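Darka Nest Box Camera Kit

Item 829
In stock, ships from our Videck warehouse

I've sold wildlife gear for a long time, and the Darka is the one I keep putting up in my own yard. It's a small camera that goes inside the roof of a nest box, with a cable that runs back to the house (or the shed, or wherever you've got an outlet). You get a live picture of chickadees, wrens, bluebirds, whoever moves in, and you can save clips straight to a memory card.

What I love most is how little it bothers the birds! The night light is infrared, so the box stays dark for them while you still get a clear black and white picture. There's no fan and no clicking, and the status light sits on the outside of the housing where they can't see it.

The cable is 30 meters long, which was plenty for my maple tree and just barely enough for Tibor Lakatos, who tests most of our outdoor stuff and has a yard that goes on forever. If you need more, the extension is sold separately. Please don't splice it yourself – I did that once and spent a whole evening on a ladder finding out why it was a bad idea.
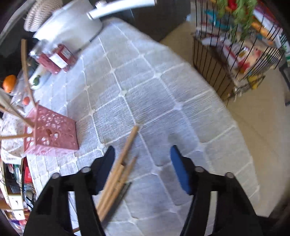 Reading time: 3 min

Now, timing. People usually call me in spring, when they've already got a bird carrying moss in, and I have to tell them to wait. Put the camera up in October if you can. The box is empty, you can clean out the old nest, and the birds get all winter to get used to it (plenty of them will roost in there on cold nights, so you'll have something to watch anyway). Never open a box with eggs or chicks in it to mount a camera.

It fits our Donnelly box with no drilling at all. For other boxes you'll want at least 13 centimeters of clear space between the lens and the floor of the nest, or everything up close goes blurry. Measure before you order! I get more returns over that than anything else.

In the kit:
Camera with ceiling bracket
Cable
Power supply
Memory card
Screws and cable clips
Printed setup guide

Weight of camera and bracket: 410 g
Housing: weatherproof, gray
Sound: yes, built-in microphone
Warranty: two years

One thing I'd change is the app. It works fine, but the clip list is sorted oldest first and you have to scroll and scroll to get to this morning. The folks at Womemden, who write the software, say a fix is on their list.

Customer review, 07/06/2021
"We had a full brood of bluebirds this year and watched every one of them leave. The microphone picks up a lot of wind, but the picture is great. Setup took me an afternoon." Piroska Bíró

She's right about the wind, by the way. Turning the box so the entrance faces away from the worst of it helped mine quite a bit, and you can mute the sound in the settings.

Questions about whether it'll fit your box? Send me the inside measurements through the contact form and I'll take a look before you buy.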